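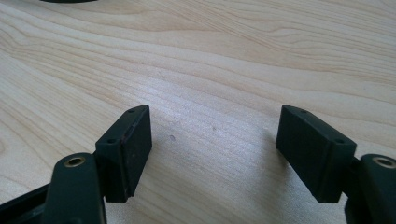

The two fingers over the bench top

Questions about our gripper build

Can I build the pair at home?
Yes. Tania Chowdhury made her first one in a kitchen. You need a printer, small screws and 2 free evenings. The parts list costs 139 euro for the pair.

Why are the pads flat?
Flat pads are easy to print again when they wear.

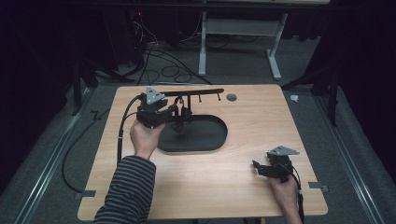 Do I need both hands from the first day?
No. Please begin with one gripper and learn its weight. After 4 sessions most members take the second.

Who can I ask for help?
Write to Roos Martens at Tromville.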